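Table Clearing, Long Room at Dasville
Gallery 3 of 8
Text: Rahel Baumgartner
Updated 21 April 2019

The long room is used for group meals and for craft afternoons, often on the same day. The gallery covers the table between the two. Items are sorted by material first and by owner second. Full bottles go back to the kitchen, empties go to the recycling crate by the door, and paper cups go in the general bin unless the lining is marked as compostable.

The table seats 16 with the benches out. The cloth stays on during clearing and is lifted at the end, folded from both short sides toward the middle so that crumbs collect in the fold. It is washed at low heat and line dried. A second cloth in the same size is kept in the kitchen drawer.
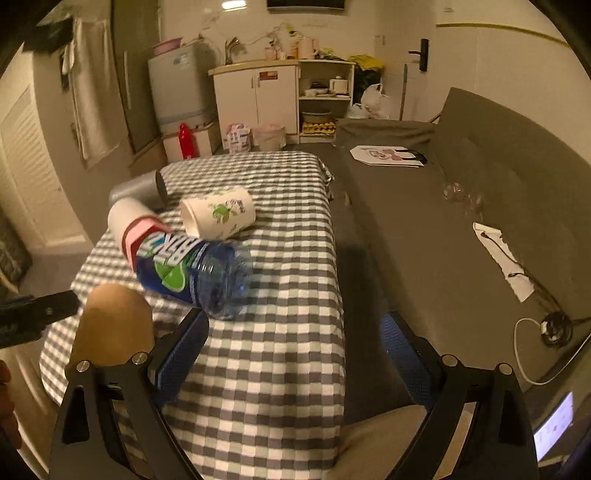 Cylindrical items should be taken off first. A bottle or cup on its side will roll if the cloth is pulled, and the floor slopes slightly toward the kitchen end. Bottles are picked up at the middle of the body. Paper cups are picked up near the base, where the wall is stiffest, and stacked only if the rims are still round.

Checkered tablecloth, black, gray and white. The pattern hides small stains, so the surface is checked by hand before the cloth is put back into use.

Plastic bottle, clear blue, dark blue label with a green lime-like graphic. Cap is left on for recycling.

Paper cup with green leaf print. Single use. Goes out with the general waste.

White cup with a pink front section. Set aside until the owner has been asked.

Sofa, gray-brown, tufted back. The seat is cleared after the table. Drawings and loose sheets go in the flat folder, which holds 66 pages before the clip starts to slip.

Corrections to the sorting list go to Eimear Coughlan. The January list is out of date and should be taken down wherever it is still posted. Gallery 4 covers the kitchen shelves and was put together by Viktória Bognár.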